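Skorngate Community Help > Handling and Gripping > Faults and Safety

Hand-held gripper drops parts, left pad breaking up

Posted by Mokelier, 9 May 2025

Our training workshop uses a hand-held two-finger gripper to record picking tasks. It had completed 786 grasps without incident. During the last 27 it released the part early on three occasions, and one steel bush fell close to a trainee's foot. The unit has been withdrawn from use pending advice.
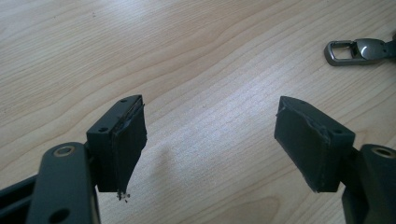
The left pad is torn along its upper rim and ragged at the lower end, and there are dark crumbs on the table beneath it. The right pad is in better order, although its edges are lifting slightly. The supplier's sheet gives a pad life of 3000 grasps. May we replace the left pad only, and is there a fault in the finger itself that we should look for?

2 replies

Lutz Reuter

Please replace both pads. A new pad facing a used one will grip unevenly, and the lifting edges you mention suggest that the second would follow before long.

Before fitting, remove the fingertip blocks and check that the two faces close parallel. A block that sits slightly out of line will wear one pad at its edge first. Clean off all old adhesive and leave the new adhesive to cure for the full time stated by its maker -- we have seen pads creep when this was cut short. Kindly also ask which cleaning fluid has been used, as some solvents cause rubber to crumble.

The stated pad life should not be relied upon for parts with sharp edges. We inspect at the start of each session and record the result. Safety footwear should be worn wherever steel parts are lifted.

Petersen

Ours failed at 174 grasps. We glued it back and it has held so far.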